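Priltness Paper Cushioning Kit, nine months in

I bought this because I was tired of plastic air pillows and because the seller page promised I would "never buy filler again." I ship secondhand dishes out of a spare bedroom, so filler is most of what I buy. My expectations were low. They were mostly met.

What you get

A cardboard dispenser, a roll of brown kraft paper and a cutting bar that clips onto the front. The roll is sold as 801 feet. I have no way to check that and no plans to unroll it down the street. Refills come from Priltness only, or so the box says. A Clodine roll fits fine if you trim the core a little with a bread knife.

Setup

Assembly took me 9 minutes, most of it spent on the cutting bar, which has two tabs that look identical and aren't. The leaflet shows it going on backwards. I tried it their way first and tore the slot. Tape fixed it and tape is still holding it.

How it packs

The paper is good, I'll give them that. It's stiff enough to hold a crease, and a loosely crumpled sheet keeps its loft better than the newsprint I used before. For bowls I press a sheet into a shallow round nest and set the bowl in it, then wad a second sheet for the top.
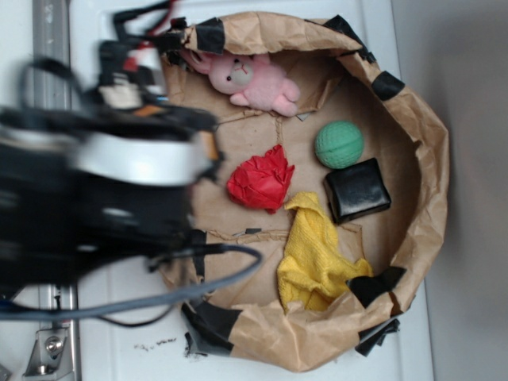
Breakage

Since switching I've sent out 214 parcels and had four come back broken. With bubble wrap I was losing plates at close to the same rate, so I don't buy the claim on the box about "superior protection." Two of the four were my fault for putting a heavy casserole lid in with saucers. The other two were packed exactly the way the leaflet says, and one of those was a gravy boat I'd have liked to keep.

Crumpled paper also settles. A box that feels snug at noon can rattle by the evening, so I now overfill everything and lean on the flaps.

Cost

Worse than I hoped. You use far more paper than the leaflet's drawings suggest, and it weighs more than air. On small parcels that can push you into the next postage step. Gittins sells a plain flat stack of kraft sheets for less, no dispenser, and I've started using those for anything that isn't fragile. The Kultach version with the hand crank costs twice as much and I can't see what the crank would do for me.

Would I buy it again?

The paper, yes, if it's on sale. The dispenser, no. It slides around the table on every pull and the cutting bar was dull by June. Three stars, and one of those is for customers who wrote to say they were glad not to get plastic.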